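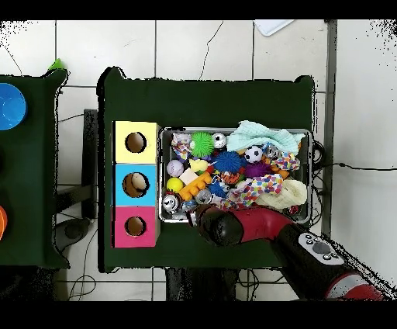

totlow_dogmom
Toy sorting day and I am so into it!! Everything Ragab owns got dumped in one big metal tray and I'm finally splitting it into the three boxes with the round holes, the yellow, the blue and the pink. Spiky balls are their own category at this point (green, purple, more than one blue, how did we get here). My plan is balls in yellow, chew stuff in blue, cloth and rope in pink. Then he gets one box at a time and we swap every 6 days. Anyone else rotate like this?

arnov50
Yes! Best thing we ever did. Old toys come back out and ours goes nuts like it's Christmas. I'd split up the balls though. A whole box of balls is a boring week for a dog who likes to tug.

totlow_dogmom
Ooh, good point. He'd survive, but the polka-dot fabric is what he drags to bed.

kibblequeen400
Going to disagree on sorting by type at all. One ball, one chew, one tug, one thing that makes noise in every box. And please pull the jingle balls for when you're out of the house, my girl cracked one open in an afternoon.

arnov50
Mine has had the same jingle ball for years, not a mark on it. Depends on the dog.

kibblequeen400
Sure, but I'd still put it up. Also is that rubber duck his?? So cute.

totlow_dogmom
The duck is his and he carries it like an egg, never bites it. OK, mixed boxes it is, you two talked me into it. Jingle balls are going on the shelf at night anyway, for my own sleep!

idon_and_pups
Do you wash the cloth ones before they go back in? I do mine on cold in a pillowcase and they come out great.

totlow_dogmom
Pillowcase! Trying that tonight.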